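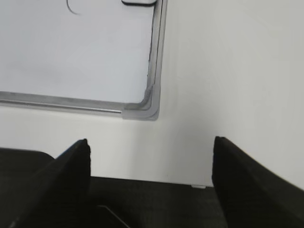

When the arm misses the eraser and hits the board

Workshop tips, updated 6 August 2023

Quick one, because this got me twice. Arm goes to wipe the whiteboard, fingers come in too far over, knock the frame, arm trips out. Second time it kept pushing before it tripped. That's the one that worried me.

First thing, every time: hit the stop. Not pause. Pause on my Kolport controller leaves the motors live, and it can start up again with your hand in there.

Then power off at the wall. Wait. Mine sags a little when the brakes let go, so hold the forearm with your free hand before you flip the switch.

Check the fingers
Run a thumb along both tips. Chips and nicks matter more than you'd think, a notched tip drags on the board and pulls the whole wrist sideways. Small nick, sand it with fine paper. Big one, swap the finger. Swap both if you can, so the lengths match.

Check between the fingers and the palm too. Bits of stuff end up down there, crumbs of plastic, whatever. Pick it out with tweezers or a bamboo skewer. No compressed air, it just drives it into the slide.

Check the board
Push on each corner. If it rocks, the screws are loose and your taught points are junk anyway. Tighten the board first, THEN reteach. I did it the other way round and lost an evening.

Plastic corner caps crack before the metal bends. Look for a white stress line. The Claeys caps I put on are a press fit, tap them home with a rubber mallet and a folded rag.

Wipe the rails. Marker dust makes them slick and any tape you stick on will peel by December.

Why it went wrong (mine)
Somebody bumped the stand. That was all. The arm still thought the board was where it used to be. Put tape marks on the floor around the feet of the stand, and look at them before you start. Takes a second.

Also the speed was set way to high. It was on 697, left over from a different job. I run it at 15 near the wall now. Slow and boring. Fine.

Fault codes
Treditura software gives you a number and not much else. The two I've had:
4,000 - pushed too hard on something. Back it off by hand with the power OFF, then restart.
2,000 - lost its position. Re-home before anything else. Do not just clear it and carry on, I did and it went straight for the wall.

Restarting
Gripper open, nothing in it. Fingers well back from the board. One dry run with your hand on the stop button. One more dry run. Then give it the eraser.

Keep magnets off the part of the board it wipes. Park them up high or take them down. A finger catches one and you're back to step one.

Old marker that wont come off: draw over it with a fresh dry-erase marker, wipe right away. Do that by hand. Don't crank up the arm pressure to get it, thats how the frame got hit harder the second time.

Foam strip along the bottom rail helps as well. I used the gray Fasevent stuff, the thin one. Cut it a bit short at the corner or it lifts.

Kids and pets out of the room while it's running. Sleeves rolled up, lanyards off.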